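Call for Participants: Review Panel, Draft Practice for Kitchen Manipulation Tests

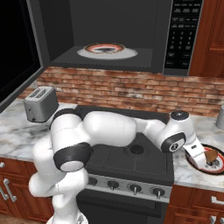
Simulated kitchen: arm at the right-hand counter, microwave door open.

Kauppinen seeks reviewers for its draft rules on reporting simulated robot arm trials. Reviewers check clearance limits, stop conditions and failure codes against 706 logged runs, and submit written comments by clause.

Required: two years of work in robot safety or test engineering. Remote. Fee: $2,000, paid on receipt of comments.

Send a resume and one sample test report to Loretta Whitfield, Standards Office, by August 30, 2021.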